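Search this site Enter keywords Go

The Sofa Is Not a Closet: speaker notes
Talk for the Nekstead home evening, 7 p.m. slot, upstairs room
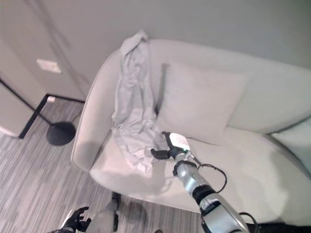
Start with the confession. I have written a column on tidying for the Hirnidow newsletter for years, and I own a chair I have not sat in since November, on account of the cardigans. Wait for the laugh. If there's no laugh, go on to the cardigans anyway. My subject tonight is the garment that is too worn to go back in the drawer and too clean to go in the wash, and where it spends its life. Mostly it spends it on the sofa. Look at the gray one slung over the back of this loveseat, down near the left arm: the top end is still hanging on up there and the rest has slid to the seat and given up. It's also almost exactly the color of the sofa, and I'll come back to that, as it's a serious problem in my line of work.

Ask for hands: who has something on a sofa at home right now? Then ask who has just thought of a second thing. Leave them up while you find the next page.

PART ONE. Why the sofa wins
The sofa is on the way. The closet is at the end of a hallway, behind a door, and usually behind another door. A sofa back is at elbow height and asks nothing of you.
Small sofas are worse. People think a loveseat will keep them honest, there being so little of it. What happens is that one shirt takes a whole place, and now you have a loveseat for one. (Pause. That line did well at Leinonen. It did nothing at the library.)
Rounded arms: lovely to look at, hopeless for draping. Things slide off a curved arm, so we go for the back, and off the back they slide to the seat. Do the slide with the scarf. Bring the scarf this time.

PART TWO. The color problem
Back to gray on gray. Wall, sofa, pillow, garment, all within a shade or two of each other. I have nothing against it. My own living room looks like the inside of a cloud. But a pale heap on a pale seat can sit there for a week before it registers as laundry, and by then it has tenure. A red sweater would have been dealt with by supper.
Tell the story of the beige towel and the beige rug. Short version. The long version took 5 minutes last time and a man left to move his car.

PART THREE. The pillow
One throw pillow. I approve. One pillow leaning against the back is a pillow; four is a filing system, and things get put behind them. Mention the gap where the back meets the seat. Everybody's sofa has one. Mine has given up a thermometer, a library card and most of a pretzel. Run your hand along it before company comes, and run it slowly.

PART FOUR. What to do (they did come for this)
Pick the garment up by the shoulders, if it has shoulders. Picking it up by the middle gives you a heap in the air where you used to have a heap on the sofa.
Shake it once. Hold it at arm's length and decide before you put it down again. Wash, drawer, or hook.
The hook is the whole talk, really. Worn-once clothes need an address. I use a row of Avau hooks on the back of the bedroom door, and have no arrangement with the company, which has never answered my letters. Any hook will do. A nail will do.
Wrinkles: if the creases are still there after the shake, hang it in the bathroom during a shower. If they're still there after that, it was always going to be an ironing matter and you knew it.
Do not fold it neatly and put it back on the sofa. I see this all the time. A folded shirt on a sofa is a heap with manners.

FIGURES SLIDE (for people who like a figure)
I kept a tally at home of every item I moved off the furniture. I stopped at 1,942. I had meant to go on to 2,000, but the notebook got put down somewhere, and you can guess where. Say "on the sofa" only if they don't.

QUESTIONS THAT ALWAYS COME
Pets: yes, they do prefer the clean one.
Teenagers: separate talk, separate fee.
Slipcovers: fine, though a slipcover is also a garment left on a sofa, and I'd think about that.
Steamers: I own one. It lives on the cardigan chair.

CLOSE
Handouts are on the table by the door, 200 printed, so take one for your sister. Remind them about coats. There will be coats on the backs of all the chairs, and I intend to point at every one of them on the way out.
Collect scarf.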